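Torkow two-finger gripper: good grip, bad restart

January
By the Brullcombe bench desk

We bought two of the Torkow electric grippers last fall for the pair of arms on our cloth-handling table. They cost $800 each from Stadovska, with the mounting plate and one cable per gripper in the box. We wanted something that could pick up thin fabric from a padded surface without digging into the padding, and that we could run all day from the same controller that moves the arms.

For most of the test they did that. Then one of them closed on a technician's glove during a restart, and most of this review is about how that happened. No one was hurt. The fingers caught the loose end of the glove and the hand came out of it. We stopped using both grippers that afternoon and went back through the logs.

First, the fault. The gripper takes power and data through one cable, and the connector at the wrist has no latch. It holds by friction. On a gripper that sits still this would be fine, but ours are at the end of arms that turn the wrist through most of its range on every fold. The cable is stiff, and each turn pulls on the plug a little. Over 3,037 grip cycles we logged five dropouts, four of them on the left arm. The first came late in the second week. The other four came much closer together, which suggests to us that the socket had started to wear.

When the connection drops, the motor loses power and the fingers can be pushed open by hand. A piece of cloth falls out. We don't mind that much, as cloth is light and it doesn't matter where it lands. Anyone planning to lift something heavier should think hard about it. The manual has one sentence on loss of power and it says the load "may be released." Ours always was.

The restart is the real trouble. When the gripper gets power again it runs a homing routine, and the routine begins by closing the fingers all the way. It does not wait for a command. There is no light, no beep and no delay that we could notice. The arm controller can be in a protective stop, with every joint locked, and the gripper will still home itself, because its power doesn't go through the arm's stop circuit when it's wired the way the quick-start sheet shows.

So the sequence went like this. The plug worked loose. The arm stopped with an error, as it should. The technician saw the plug hanging partway out and pushed it back in with one hand, with the other hand near the fingers, moving the cloth out of the way. The plug seated, the gripper homed, and the fingers shut.

We should say what we did wrong. The technician should have switched off the gripper supply before touching the connector. We had a written procedure for the arms and had not added the grippers to it. That has been fixed. Even so, a loose plug is about the most natural thing in the world to push back in, and a tool that moves at that moment is badly designed. The homing force is lower than the full grip force, but you would not want it on a bare fingertip.

We reported it to Torkow through Stadovska. Stadovska replied the next morning and offered to take both units back. Torkow took longer and told us that homing on power-up was the expected behavior. After some more back and forth they sent a configuration setting that makes the gripper wait for an enable command before it homes. It works. It is also off by default, and it goes back to off if you update the firmware, so check it every time.

As for the good points, the grip is accurate. The fingers meet cleanly at the tips and can pinch a single layer of cotton once the height is set right. We folded one cloth on top of another for days on end, and missed picks were rare after the first morning of setup. The software is simple. You set an opening width, a speed and a force, and you get back a position and a status. The status is not as useful as it should be, though. After a dropout it keeps reporting the last good position, so our program thought it was holding a cloth when it wasn't. You have to check the age of the message yourself.

The older Aoki gripper we used before is slower and heavier and its fingers are too blunt for fabric. But its plug has a screw collar, and when it loses power it stays where it is until it is told to move. We put it back on one arm for a week while waiting on Torkow and did not have a single dropout. We did have plenty of missed picks.

We then went back to the Torkow pair for another run with the new setting on. The first picture has both arms over the table, and the two after it look out between open gripper fingers toward the cloths and the printed backdrop.

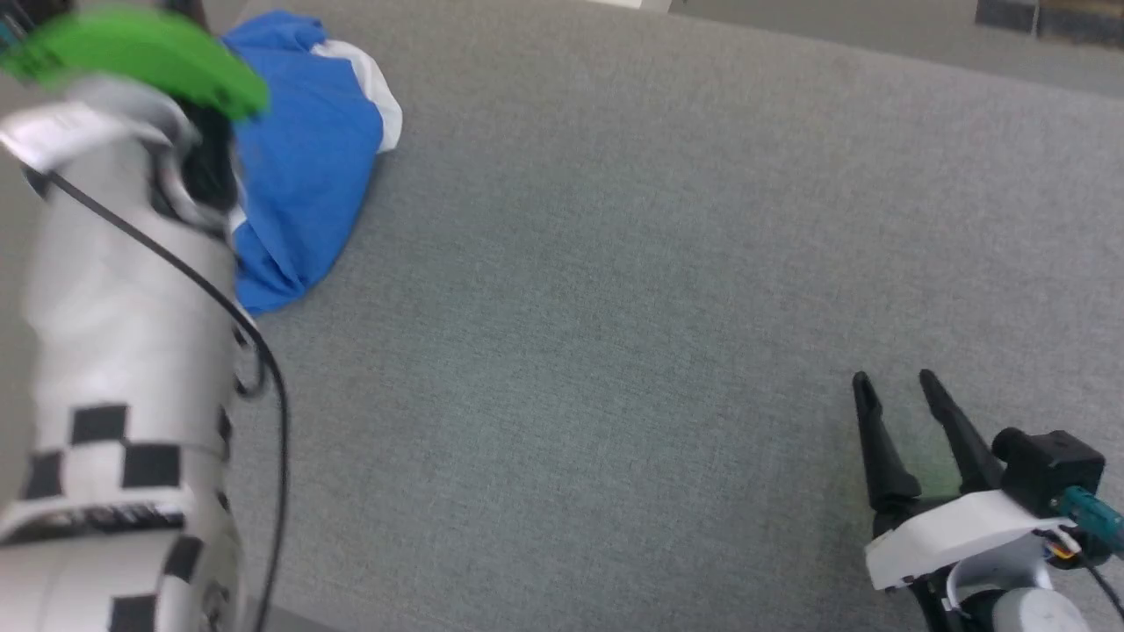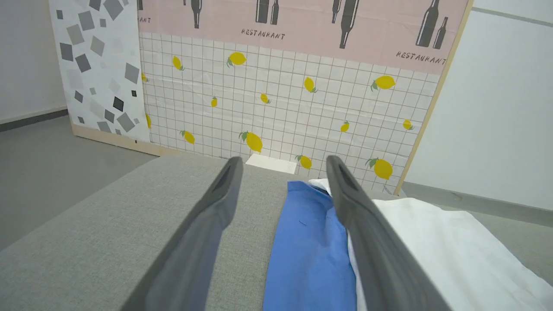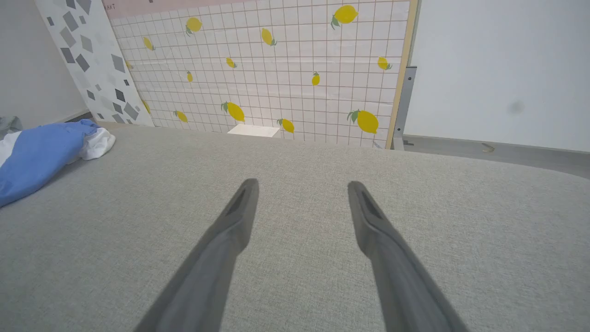 If you already own these grippers, do a few things before you run them again. Put the gripper supply behind the emergency stop, with a contactor if your controller doesn't have a switched output that can carry the current. Turn on the enable setting. Anchor the cable to the arm a short way back from the plug and leave enough slack for the full wrist turn, then move the wrist slowly to both ends of its travel and watch the plug. A zip tie pulled tight right at the connector makes things worse. We tried that early on.

Then test it. With hands clear and the fingers empty, pull the plug and put it back, and see what the gripper does. It takes a minute and we wish we had done it on the first day.

Would we buy them again? For cloth, yes, with the wiring changed. For a classroom or any shop where people reach in during a stop, no, and we would say so even if Torkow shipped the setting turned on, until there is a latch on that connector. Stadovska says a revised cable is coming but had no date for it. The socket on our left unit is going back under warranty and we will add a note when it is returned.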